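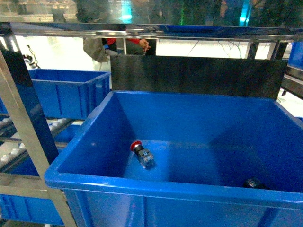 An emergency stop button in one of the blue bins at Bamcombe.

Bamcombe students teach a robot to do the least popular job in the warehouse

By Jamshid Salehi
14/04/2021
44 shares | 3 comments

The robotics club at Bamcombe College has set itself a modest goal for the year. It would like a robot to pick a thing up out of one blue bin and put it down in another blue bin, and it would like this to happen more than once in a row.

The club is entered in the Flisau Challenge, a student contest in parts handling that holds its final in August. Teams get 50 picks in front of the judges. Points are given for each part that lands in the correct bin and taken away for each part that lands anywhere else, with a separate and larger penalty for the floor. Last year Bamcombe finished with a negative score, a result the club's web page describes as "outside the usual range."

The new effort has a proper name, Fultent, picked by a vote that had to be held twice. It also has a proper rack, with roller conveyors and more blue bins than most students will own in a lifetime. The bins came from Wallin, a local parts distributor that was replacing its stock and was happy to see the old ones go to a good home, or at any rate to a home with a van. 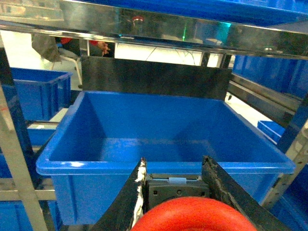
The gripper at the rim of a bin.

The gripper has had a hard life. Its two black fingers are scuffed and chipped, with torn white tape on one of them, and club members speak of them the way people speak of a family car with a lot of miles on it. A spare pair sits in a drawer. The team voted to keep the old ones until the contest on the grounds that the software has gotten used to them.

Most of the work is practice picks. A student drives the arm through a pick by hand controls, the cameras record it, and the software is supposed to work out the general idea. By the end of last month the club had logged 466 of these. Members take turns at the controls in shifts that were meant to last an hour and tend to last until somebody gets hungry.

The parts list for Flisau includes switches, relays and push buttons of the sort found on factory panels, and so the practice set does too. A new member who is handed a big red stop button and told to put it in the bin usually asks whether it's connected to anything. The standard reply is that there is one way to find out. (The practice one isn't connected to anything. The real one is by the door and has its own sign.)

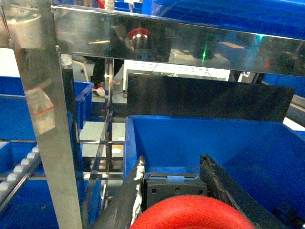

An empty bin seen from the wrist camera, with the black panel standing behind it.

Empty bins turn out to be a subject of their own. Under the contest rules a robot has to stop reaching when there is nothing left to reach for, and last year's machine never took to the concept. It spent four minutes of its final round working on a bin with nothing in it, to warm applause from the other teams. Fultent now runs a whole set of trials in which the right answer is to do nothing, and its scores there are the best it has.

Shiny metal is still a problem. The polished steel beam above the bins throws back the colors of everything near it, and during one long evening the software reported parts in the beam and tried to plan a route to them. The club looked into covering it up, then decided the contest hall would have shiny things in it as well.

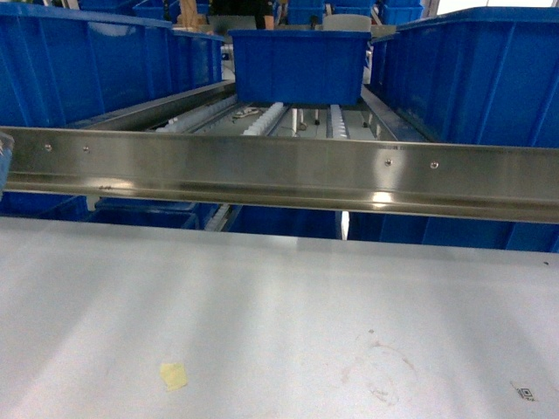

Setup for the Flisau final is limited to one hour, and the club would like to spend as little of it as possible arguing about where things go. The team has been rehearsing with a stopwatch and a checklist that runs to both sides of the page. Labels and tape are taken seriously by everyone involved. On the white work surface a small printed code sits near one corner and a square of pale yellow tape is stuck down farther in, and anyone who wipes the table is expected to wipe around them. Judging by the reddish-brown smudges, wiping the table isn't a daily event.

The club meets in the evenings and is looking for new members, especially any who can solder or who own a van. Experience with robots is welcome but, going by last year's score, has never been required.

3 comments | Share this story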